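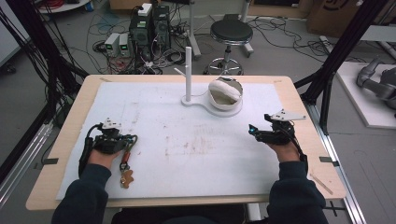 Arbeitstisch mit weißer Unterlage, rötlich-braune Spuren im mittleren Bereich.

Werkstattbuch Papierrestaurierung, Eintrag April, Samstag
Eingetragen: J. Tiedemann
Gegengelesen: S. Khokhar

Vorgang: Nachlass Jaramillo, Mappe 2, Trockenreinigung und Vorversuche zur Verklebung

Die Mappe enthält 28 Blatt Geschäftskorrespondenz der Druckerei Stidetti, überwiegend auf holzschliffhaltigem Papier. Der Erhaltungszustand ist uneinheitlich. Acht Blatt weisen Einrisse an der Unterkante auf, die in früherer Zeit mit Klebeband gesichert wurden. Der Träger hat sich weitgehend gelöst, die Klebstoffreste sind verbräunt und in das Papier eingewandert.

Trockenreinigung der Blätter 1 bis 8 mit Latexschwamm, beginnend auf der Rückseite. Stempelfarbe und Kopierstift wurden ausgespart. Blatt 5 reagiert am Rand empfindlich, dort nur Pinsel verwendet. Der Abrieb wurde nicht aufbewahrt.

Klebeprobe an einem losen Fragment aus dem Probenbestand Kornside: Weizenstärkekleister, zweimal passiert, im Vergleich mit Methylcellulose. Der Kleister hält an der Bruchkante besser, zieht jedoch bei zu nassem Auftrag einen sichtbaren Hof. Methylcellulose bleibt randlos, löst sich aber beim Planlegen an einer Ecke. Vorschlag Khokhar: Mischung beider Mittel, Auftrag über Löschkarton abnehmen. Wird an demselben Fragment geprüft.

Japanpapier: Die dünnere Sorte genügt für die Einrisse. Für die Fehlstelle auf Blatt 7 ist die stärkere zu verwenden, Ton muss noch angepasst werden.

Anmerkung zur Zählung: Die Übergabeliste aus Menow führt Blatt 19 doppelt. Die Nummerierung mit Bleistift auf den Blättern selbst ist durchgehend und gilt bis zur Klärung als maßgeblich.

Offen:
Rückfrage Menow wegen der Liste (Tiedemann)
Löschkarton nachbestellen
Kopierstift auf Blatt 12 auf Wasserlöslichkeit testen, vorher keine Befeuchtung
Blätter 9 bis 28 bleiben bis dahin in der Mappe, Regal links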